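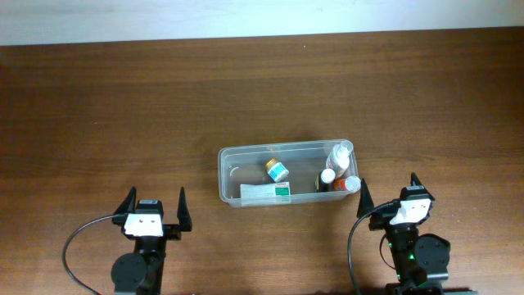

July 19, 2025

A long, lovely Saturday with the two Lument grippers, and my tea went cold twice! I've been meaning to compare them properly since May — the old Restrepo pair did 1,700 picks before I gave up on it. Bottles lying on their sides in a clear bin are still my favourite test (the pointed fingers ought to suit them), and the flat white package is the one I worry over. Tomorrow I'll slow both arms down and try 400 more.

Last updated: Saturday evening

Comments
Does the clear bin bother your camera?
Lovely to read, more on the Restrepo please!

Recent
Clundeo controller, week 4
A wet walk at Plidport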